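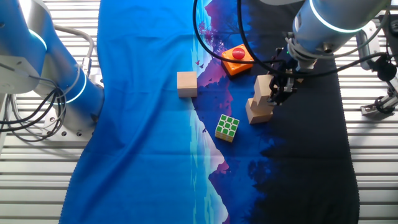 Reading time: 6 minutes

Keith Mapplebeck makes the tea before he will talk about anything. He has one rule for the kitchen, that the kettle is filled fresh each time, and one rule for the bindery next to it, that no cup may pass the door. So we sit in the kitchen, and through the door I can see the presses and the shelves of books that wait for him.

He repairs books for a living. Mostly they are not valuable books. People bring him cookbooks, hymn books, school atlases, a manual for a tractor. When I ask him what the oldest one on the shelf is, he has to think, and he is not very interested in the question.

"People always want to know the oldest," he says. "There is one from before 1800, I believe. It is in good health. The paper was made from rags and it will live longer than me and you. The ones that worry me are from when I was a boy."

He learned the work at Entwistle, a bindery that made account books and ledgers for shops and offices. He came there at sixteen and was put in the sewing room, where he was the only boy. For the first four months he was not allowed to sew. He folded sheets with a bone folder, and an older woman threw back every sheet where the corners did not meet.

"She did not say anything. She only put it back on my pile. At the end of the day my pile was bigger than in the morning."

Was he angry about it?

"I was very angry. I went home and told my mother that I would not go back. She said that I could tell them so myself. Then in the morning I was too shy to tell them, so I stayed eleven years."

Entwistle closed when the offices stopped buying ledgers. He bought two of the presses and a board cutter, and a friend with a truck brought them to the town of Celtinitz, where his wife had family and where the rent was low. The cutter weighs 300 kilos. It stood in the yard under a sheet for a whole winter, because the floor of the workshop was not strong enough and he had no money yet to change it. He shows me the rust marks that are still on one leg. He has never removed them.

I ask how he decides what a book needs. He takes a long time to answer, and then goes to get one. It is a cookbook, thick and brown at the edges, and the spine has come away completely. He lays it on a clean cloth on the kitchen table and opens it in the middle.

"First I look where it opens by itself. This is where the person lives. You see, here it is plum cake. So there will be sugar in the fold, and flour, and the thread will be cut at this place because the book was pressed flat so many times. I can fix the thread. The question is if I should clean the page."

And does he?

"I ask them. Half of the people say, please clean everything. The other half look at me as if I wanted to wash their grandmother." He closes the book. "This one I will leave dirty. The lady was very clear."

The method itself he explains patiently, though I think he has explained it many times. The old glue is made soft with paste and lifted off in strips. The sections are separated, and the folds that are torn get a narrow strip of thin Japanese paper on the inside. Then the book is sewn again, on new tapes, through the old holes if the holes are good. He likes to use the old holes. A new hole beside an old one is a weak place, he says, and in twenty years it becomes a tear.

His thread is linen and he buys it from a small firm called Kanov, who still wax it a little before they wind it. He has tried others. He pulls a length from the spool and asks me to break it with my hands. I can't, and there is a red line across my fingers afterwards. He seems pleased with this.

About glue he has stronger opinions. In his view most of the damage he sees was done by somebody who wanted to help. A father repairs the Bible with packing tape. A school librarian paints the spine with white glue that dries as hard as a plate. He keeps a jar of the tape pieces he has taken off, and he says he will show it to any school class that comes.

"If you have a broken book at home, please do nothing," he says. "Put a cotton ribbon around it and tie it in a bow. Put it flat on the shelf. It can wait like this for fifty years. With the tape it can't wait even five."

I ask about the biggest job he has had, and here he laughs for the first time. It was the Petus church register, in several volumes, which had been kept in a cellar with a leaking wall. Together the volumes came to 1,460 leaves. He had told the parish it would take one spring. He began in March and delivered the last volume two years later, also in March, so he says he was right about the season.

The leaves had to be taken apart one at a time, with a thin spatula made from bamboo. Of all of them, 172 could not be saved whole. He put what was left of each one between two sheets of fine tissue, so that at least the words which remain can be read. The rest were flattened and mended and sewn in again in their order.

"There was a page where the same family lost three children in one month," he says. "I knew the name. They have the hardware store. I buy my screws from these people. I worked on this page and then I went for a walk."

Did he tell them?

"No. It is in the book. If they want to know, they can now open the book."

He works alone. Twice he took an apprentice, and both were good, he says, and both left for reasons that he understands: one for a baby and one for a job with a pension. He doesn't speak about it in a bitter way. When I ask what will happen with the presses after him, he says that a press is very easy to look after, you only have to keep the screw clean and not stand plants on it. It takes me a moment to see that he has answered a different question.

He is seventy-one now. His eyes are still fine with glasses, but his left thumb is stiff in the mornings, so he does the paring of the leather after lunch and writes his bills at eight o'clock. He has raised his prices only a little in the last ten years. A simple repair costs less than a pair of shoes. Some customers think this is too much for an old cookbook, and he lets them go home and think about it. Most of them, he says, come back before Christmas.

We finish the tea. Before I leave I take my own book from my bag, a dictionary that my aunt gave me when I first started to learn English. The front cover hangs by a few threads. I had planned to ask him only at the end, and I am a little ashamed when he sees that there is tape on it.

He turns it over, looks at the tape, and looks at me.

"Who did this?"

I say that it was a long time ago. He puts the dictionary on the shelf next to the plum cake and writes my name on a slip of paper. It will be ready in six weeks, he says – and the tape goes into the jar.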